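Clarkier Fabric Shaver, Corded Model

Home / Laundry and Garment Care / Shavers and Lint Tools

Item number 498
In stock. Ships from our Rirard warehouse.

The Clarkier is a corded fabric shaver for knits, fleece, sweatshirts, coats and upholstery. It cuts off pills and fuzz and pulls them into a clear bin that snaps off the side of the handle. It replaces the older Nam shaver, which we sold for several years and no longer carry. Blades for the Nam do not fit the Clarkier. Guards do.

We get a lot of questions about cord or battery. The battery shavers we tested slowed down partway through a sofa cushion, and a slow blade tugs at the fabric before it cuts. The Clarkier runs at the same speed until you switch it off. The price you pay is that you need to be near an outlet. The cord is long enough for a bed or an ironing board. For a large couch you will probably want an extension cord.

What comes in the box

Shaver with blade installed
One spare blade
Height guard, three positions
Cleaning brush
Cotton storage bag
Printed instructions

Specifications

Power: corded, wall plug
Speeds: two
Cutting head: 42 mm across
Weight: 161 grams without the cord
Head cover: stainless steel mesh
Bin: clear plastic, removable
Housing colors: gray, cream

Choosing a guard height

The guard is the plastic ring that twists onto the head. Position 1 sits closest to the fabric and is meant for flat, tight material such as sweatshirts, cotton trousers and most office wear. Position 2 is for ordinary sweaters. Position 3 is for fleece, mohair, boucle and anything with a raised surface you want to keep. Start one position higher than you think you need. You can always go over it again.

With the guard off, the mesh touches the fabric directly. This is the fastest way to clean up a wool coat, and it is also how most holes get made. We suggest leaving the guard on until you have used the shaver a few times.

How to use it

Lay the garment on a flat, firm surface and smooth it out with your hand. Check for loose threads, buttons, beads and seam ends. Snip long threads with scissors first. Switch the shaver on before it touches the fabric, then move it in small circles with almost no pressure. Lift it off before you switch it off.

Do not shave over seams, hems or pocket edges. A double layer stands up into the mesh and can be cut. Go up to the seam, lift, and start again on the other side. Cuffs and underarms pill the most and are the hardest to lay flat. A folded hand towel inside the sleeve helps.

Empty the bin when it is half full. A full bin blocks the airflow and the pills stay on the fabric.

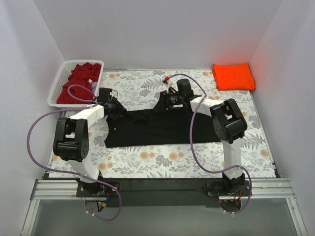
Dark fabrics show lint more than they show pilling, and the two need different tools. Brush or roll the garment first. If the specks come off, it was lint and you are done. If they stay attached, they are pills and the shaver will take them. A side lamp set low makes pills on black or navy easier to find than an overhead light does.

Fabrics we do not recommend

Silk, lace, open crochet, tights and stockings, sequined or embroidered panels, and any knit that already has a pulled loop. Cashmere is fine with the guard at position 2 or 3 on the low speed. Microfiber couches vary. Try a patch on the back first.

Blades

The blade lasts most households a year or more. When it starts to drag or leaves pills behind after two passes, change it. Unplug the shaver, twist off the mesh cover, pull the blade straight up by its plastic hub and press the new one down until it clicks. Replacement blades are sold in packs of two under the Clollska name and are listed on the accessories page. They are the same part that comes in the box.

Cleaning

Unplug first. Take off the bin and the mesh cover and brush out both. The bin can be washed in warm water and should be dry before it goes back on. Do not rinse the head or the handle.

Warranty and returns

The motor is covered for two years. Blades and guards are wear parts and are not covered. Unused shavers can be returned within 20 days in the original box. Used shavers can be exchanged if there is a fault, but we cannot take them back for a change of mind.

Customer notes

"Used it on two wool coats and a gray armchair. The coats came out very well. The chair took most of an evening and the bin needed emptying over and over. Low speed is quiet enough to use with the TV on." Nnamdi Adeleke

"Good shaver, but the position numbers on the guard are molded in the same color as the plastic and I have trouble reading them. I marked mine with nail polish. I would have liked a longer cord." Tae-yang Jin

Reply from the shop: the numbers on the guard will be printed in white starting with the January delivery. If you have the older guard and would like the printed one, write to us with your order number and we will mail it to you.

Related items

Clollska replacement blades, pack of two
Clollska lint brush, double sided
Sweater comb, cedar handle
Garment steamer, travel size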